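Recording a two-arm handover: the tape roll task

Nurar / Guides / Collecting demonstrations

This page covers how to record teleoperated examples of one arm passing a roll of tape to the other. It assumes both follower arms are already mounted and calibrated and that the Juline recorder opens without errors. If the arms drift when you let go of the leaders, go back to the calibration guide first.

What you need

Two follower arms and two leader arms
A head camera and one camera on each wrist
A roll of tape
A plain cloth for the work surface
Disk space for 50 episodes

1. Set the surface

Lay the cloth over the whole work area and pull it flat. Small creases are fine. Large folds are a problem because the roll leans on them and the fingers catch. Clear everything that will not be there in every session. A policy trained with a coffee cup in view may get worse when the cup is gone.

2. Set the recorder

Open Juline and make a new task called tape_handover. Set the frame rate to 20 for all cameras. Set the maximum episode length to 547 frames. At that rate you have a little over 27 seconds, and a practiced operator needs less. Turn on "discard on joint limit" so that bad runs are dropped when an arm hits its stop.

Write the task sentence now and do not change it later. We use "pick up the tape and pass it to the other hand." If half the episodes say "tape" and half say "roll," you will have to fix it by hand.

3. Record the handover

Start every episode with both arms at home. Pick up the roll with the giving arm, lift it clear of the cloth, and bring it to the middle. Move the receiving arm in slowly. Close the second gripper fully before you open the first. There should be a moment when both arms have the roll between them, and you should hold it there for a full second so that the overlap shows up in the data.
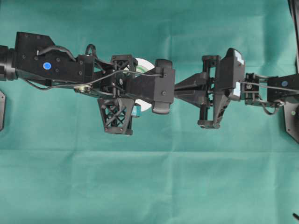

Reader comment, Arruda: We cut the hold to half that and our policy started letting go too early. Going back to a full second fixed it. I would also say keep the meeting point low, our arms shake more the higher they go.

The meeting point does matter. Keep it near the center of the head camera's view but let it move a few inches from one episode to the next. If it is always in the same spot, the policy may learn the spot and ignore the roll.

After the pass, set the roll down on the receiving side, open the gripper, and go home with both arms. Stop the recording only when both have stopped moving.

4. Vary the start

Move the roll before each episode. Change where it sits and which way it faces -- lying flat for most runs, standing on its edge for the rest. Switch the giving arm halfway through the set. Leave the cloth and the lights alone for the first 50 episodes. Those can change in a later set, saved under its own name.

5. Check the wrist views

Look at the wrist cameras before recording and again after every break. Both fingertips should be in view, and you should be able to see the roll between them as the hand comes down. If one fingertip is missing, the camera mount has turned. Loosen the 2 screws, straighten it, and tighten them again. Throw out any episode recorded with the mount turned.
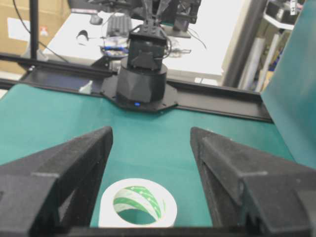
Wrist camera view, with the tape between the fingers and a second arm on the rail.

6. Review and export

Play each episode back at double speed. Delete it if the roll was dropped, if a camera froze, or if you stopped in the middle to think. Long pauses teach the arm to pause. A drop followed by a clean second try can stay, but tag it "recovery" so it can be left out of the first training run.

When the set is clean, choose Export and pick the Nimus format. Check that the episode count matches your list before you clear the recording disk.

Next: Training a first policy on your handover set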